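Clearing the table before the cupboards get done

We moved to Taltitz in April with one kitchen's worth of boxes, and I told myself I would go through all of it before anything went into a cupboard. That was a good plan for the first week. After that we needed to eat, so things came out of the boxes as we wanted them and landed wherever there was a flat surface. The table has been the main surface ever since.

It's a decent table and I'd like to eat at it again. So I have been sorting the kitchen there, a bit at a time, mostly in the mornings before the sun gets round to that side.

I started with the plates. We have more than we need, which I knew, but I hadn't looked at them together in years. The set we bought when we were first married came from a shop in Monti that closed a long time ago, and we are down to 5 of the dinner plates from it. The rest are singles. Some came from relatives, some from market stalls, and a few I can't place at all. I have a soft spot for the white one with the thin blue rim and the Chinese writing on it. I can't read it. I have eaten a lot of toast off it. 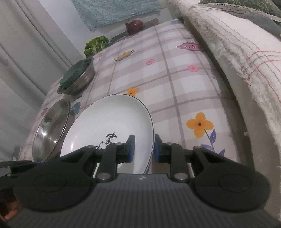 The rule I settled on was that a plate stays if I've used it in the last year or if I would be sorry to see somebody else using it. That second part let a lot of plates through. I went round again the next morning and was stricter. In the end six went into the box for the charity shop, all of them ones that don't stack. Plates that don't stack are a nuisance in a narrow cupboard. You take the whole pile down to get at the one you want, and then you put the pile back in a different order and it leans.

Lids were the next job. I had been dreading the lids. In the old place they lived in a deep drawer and I never once pulled out the right one first. What I did was get all the pots out, put each lid on the pot it fits, and see what was left over. I had two left over. One belongs to a saucepan whose handle came off, and I threw the saucepan away and kept the lid for reasons I can't remember. The other doesn't fit anything we own. Both are gone now.

I looked at lid racks and there is a good one from Grornow that screws to the inside of a cupboard door, but the doors here are thin and I don't trust them with the weight. For now the lids stand on edge next to the pots, with a strip of non-slip mat under them so they don't slide. It's working so far. If it stops working I'll think about the rack again.

I should say something about the tablecloth, because my sister asked about it when she visited. It's a pale plaid with teapots and big orange flowers all over it, and it is not what I would have picked. It came with the table. I meant to replace it and then found that crumbs don't show on it, and by now I've stopped minding the teapots. It stays until it wears out.

Pans took the longest. I cook in the same two pans nearly every day and the others come out a few times a year, and they were all stored together, with the everyday ones at the bottom because they were put away last and somehow worked their way down. The big stainless frying pan gets used the most. It has scratches, and it has smudges that come back however I clean it. I tried vinegar, then baking soda, then a paste from Arkden that cost too much for a small tin. The paste was the best of the three but I wouldn't buy it again. A pan that gets used is going to look used.

That pan now has a hook of its own by the stove. I put the hook up myself and measured it twice, and it's still a little lower than I wanted. The handle clears the counter, so I've left it.

Bowls and basins were easy after that. The steel ones nest, the plastic ones nest, and the mixed stack I had before did not. I put the steel basin on the bottom shelf with the smaller bowls inside it, and it comes out as one thing when I'm washing vegetables. I do most of that at the table too. The sink here is small, and I'd rather stand where there's room to put things down on either side.
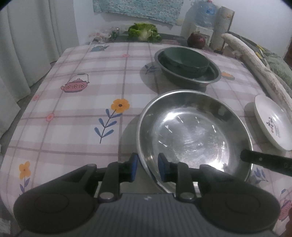
The big frying pan and the steel basin on the table, vegetables still waiting their turn.

Vegetables are the part I haven't solved. There's no pantry. Onions can sit out, and they do, but lettuce and broccoli need to go in the fridge, and a long gourd doesn't fit in our fridge unless I cut it first. I've been buying less at a time and going to the market more often. It's a ten-minute walk, so that's no hardship when the weather's fine. A hanging basket would take the onions and garlic. I haven't found one I like.

What's left is the cutlery, the baking tins, and a box marked "misc" that I've moved from one side of the room to the other several times without opening. I'll do the tins first. The oven here is narrower than our old one and I need to find out which of them still go in.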